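Banance teaching kit from Indodard: a month at the bench

I've wanted to like a hand-guided teaching kit for years, and the ones I tried before this were either stiff as a gate or so floppy that my arms ached by lunch. The Banance is neither. You hold a pair of small handles, you move, and the arms across the table move with you, and within a morning I'd stopped thinking about the handles at all. I had great fun with it!

Setting up took me one evening, most of it spent on clamps. The instructions are a folded sheet with good drawings and one mistake: the cables for left and right are swapped in step 9, so if your left hand is driving the right arm, that's why. The software side is Bulbridge, which you download separately. It starts quickly, it shows you the wrist views next to each other, and it saves each run the moment you let go of the pedal. I do wish the pedal was heavier. Mine creeps away across the floor and I chase it with my foot.

The feel is the best part. There's a light push back in the triggers when the fingers close on something, enough that I stopped crushing paper cups on the first day. Turning the wrist is smooth right up to the last few degrees, then it goes a bit notchy. Raising both arms together is lovely. Crossing them over is not, and Bulbridge will freeze everything if it thinks they're about to touch (a bit nervous for my taste, though you can turn the margin down).

Most of my month went on small kitchen things: glass jars with lids, a woven basket with dividers, that sort of job. Jars are a proper test because they're smooth and you can't really see where the glass ends. I drive by the wrist view for the last bit of the approach and look up at the table for everything else.
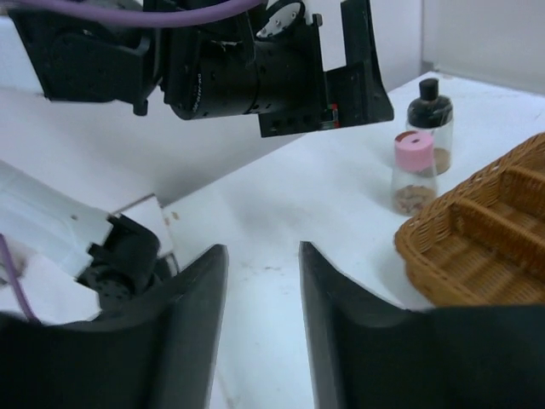
Régis Pons wrote to me after I mentioned the kit on the Arnaud mailing list, to say that he finds the wrist view more of a hindrance than a help. He covers it up while he's recording and watches the table with his own eyes, and his runs come out quicker and less fidgety. He also thinks I should slow the arms down in the settings before I complain about the notchy wrist.

I tried both. Slowing down did help the wrist, so thank you for that one. Covering the view didn't suit me at all, I kept closing the fingers too early. Try it each way and see.

I recorded 100 runs of the same jar task, threw out the ones where I'd dithered, and the arms learned a decent version of it overnight. They hesitate over lids with knobs on. So did I, in the recordings, and it's a strange feeling watching your own bad habits played back.

Grumbles: the handles only come in one size and my partner's hands are too small for the triggers, the case has no room for the pedal, and the search box in Bulbridge can't find a run by its name.

I'm keeping mine. Next up is folding tea towels, and I've already ordered a rubber mat for that pedal.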